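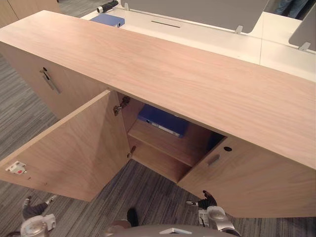
Leave a Shelf Empty

Filed under: Opinion, Work & Office

In my office we are 4 people, and each of us has a low wooden cabinet with doors and a lock. When I started at Staron in February, mine was full to the top with the papers of other people. I needed 5 evenings to go through them. Since then I keep very little in it, and my colleagues like to ask when I am going to move in.

I want to defend the cabinet which is almost empty. One binder, lying on its side on a shelf, is for me a pleasant thing to see when I open the doors. I know what it is and I know why I kept it. With a full cabinet I only know that it is full.

People say that unused space is wasted space. I think this comes from the price of furniture. Our manager once told us that the storage for the whole floor cost 3,000, and after this everyone felt a duty to fill it. But we paid for the possibility to put something away quickly - a parcel, a coat, the samples before a visitor comes. If there is no free shelf, these things stay on the desk, and after a week they live there.

I have also an opinion about locks. Most of us lock away old catalogs and leave the important letters beside the keyboard. A lock should make us ask what is worth a key. In my case it was one binder, and I am still not sure about the last pages of it.

Grethe Mogensen

Comments

Comfort Issahaku: I agree about the coat, but please stand the binder up! The rings bend if it lies for a long time.

gololton: Try this in an accounting department. We must keep everything for years and the shelves are not our choice.

Picard: I emptied one shelf after reading. My colleague has put her shoes there.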